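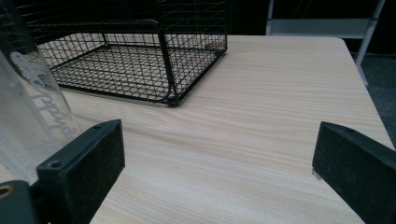
Brittany Sandhu said that a house should not be sold in November, when every room looks smaller than it is. She said it on the telephone, and Khải held the phone a little away from his ear, as he did with all advice that came too late. The papers were already signed. In two weeks the house on MacDonald Street would belong to a couple from Cedatthorpe, who had walked through it once, very fast, and asked only about the roof.

"Did you find the letters?" Brittany asked.

"Not yet."

"Your aunt told me there were letters."

"My aunt told everybody there were letters," Khải said.

He put the phone in his coat. The heating was off and he kept the coat on all day. His aunt had lived in Curkberg for most of her life and she had thrown away very little. There were gas bills from years when he was not born. There were calendars from the Trakitz bakery, one for each year, and on every calendar she had written the weather in small blue letters. Rain. Rain. Some sun. Wind, lost the hat.

At first he had put the calendars in the bag for paper. Then he took one out again and read it standing in the hall, and after that he read another. In one April she had written "K. arrives," and under it, "cold, clear." He was nine years old then. He remembered the train and a woman in a green scarf who did not know if she should kiss him. He did not remember that it was clear.

He read until it was too dark, and then he carried the calendars to the kitchen, where the lamp was better. He made tea. He had meant to finish the upstairs rooms before evening, and the upstairs rooms stood exactly as they had in the morning.

The year he went away to study had more words than the others. "K. left 7:40. Fog." The next day, "Fog." The day after, "Fog, but I think only here." He turned the pages and looked for himself. He was there in December, when he came with a bad cough, and again in summer for 2 days. She had always written his name first and the weather second, as if one had brought the other.

In the last years the name was not there so often. He knew why. He had a job with long hours, and later he had no job and did not want to say so. She wrote the weather alone, and the letters became bigger because her eyes were weak. On one page she had written only "568." He thought about this number for a long time. It was not the price of anything he could remember. It could be a house number, or a bus, or the kilometers between Curkberg and the city where he lived.

He telephoned Brittany again.

"How far is it from here to my apartment?" he asked.

"Why do you ask me? You are the one who drove it."

"I came by train."

She was quiet, and he could hear her moving something on a desk. She had been his aunt's neighbor before she moved to the coast, and they had spoken every evening at eight, the two women, even when there was nothing to say. "She wanted to visit you once," Brittany said. "She looked at the map. She asked me if a person of her age could sit so long."

"What did you tell her?"

"I told her to wait for spring."

Khải looked at the calendar. It was open at October. He did not ask which spring.

"I am not angry with you," he said, and he was surprised that it was true.

"I didn't think you were. I am a little angry with myself." She blew her nose. "Is it raining there?"

He went to the window. The street lamp was on and the pavement shone under it, and a boy was pushing a bicycle with a flat tire up the hill. "A little," he said. "It is stopping, I think."

"Write it down, then."

He laughed, but when the call was over he looked for a pen. In the drawer were roughly 100 of them, and he tried many before he found one that was blue and still wrote. This year's calendar hung by the back door. His aunt had filled it until the end of August. The last note was "Warm. Bread very good."

The squares after it were white. He found the square for today and wrote his name in it, only the first letter, and then stopped with the pen over the paper — he wanted to see first if the rain would end. He put on his hat and went out to the step to look.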